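Storkley Evening Program
Introduction to Color for Home Sewers and Quilters
Handout 2: Value, or why your blocks disappear

Welcome back, everyone, and a special hello to those of you who joined after the holidays were already in swing. I promised last time that we would get to the part of color that causes the most heartache at the sewing machine, and this is it. Hue is the name we give a color, like red or green. Value is how light or dark it is. Most of us shop by hue (I certainly do, and my closet proves it), but a pattern is read by value first.

Think of a star quilt you have admired from across a room. Your eye picked out the points long before it decided whether they were plum or navy. If the points and the background sit at the same value, the star melts away, even when the two fabrics looked wonderfully different on the bolt. I made a whole lap quilt this way once, in rust and olive, and from the couch it looked like a nice brown blanket!

How to judge value

Start by squinting. Half close your eyes until the print goes fuzzy, and compare the fabrics side by side in daylight if you possibly can. Evening bulbs are warm and will flatter your yellows.

The second way is to take a black and white photo on your phone. Please do this before you cut anything. Reds are the troublemakers, as they tend to feel brighter to us than they are, and the gray version will settle the argument.

The third is to sort into piles: light, medium, dark. You will have fabrics that refuse to settle, and I want you to leave them in the middle for now. Value is relative, remember. A medium blue is the dark in a baby quilt and the light in a stack of winter plaids.

Background matters too

A color on white looks darker than the same color on black. You can try this with a scrap and two sheets of paper, and I would love for you to do so before reading any further – it takes a minute and it will stay with you longer than my explanation. The same goes for sashing. Change the strips between your blocks from cream to charcoal and the whole top seems to light up, though you haven't touched a single block.

For next time

Read pages 187 through the end of that chapter in the Karunaratne workbook, and skip the section on dye recipes unless you are curious. Bring two fabrics that match closely in value but differ in hue, and two of the same hue that differ in value. Small pieces are fine. If your stash is thin, the remnant bin at Dolta is a good place to dig.

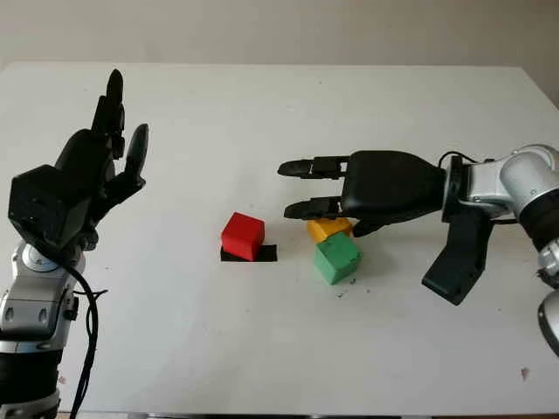

When you lay your pieces out at home, give them plenty of space and move them apart before you decide anything. Fabrics that touch will influence each other, and you may end up blaming a perfectly good green for what its neighbor is doing. Leave the arrangement overnight if the cat allows it, then look again over breakfast and write down your first impression, even if it's only a word or two. We will start with those notes in class.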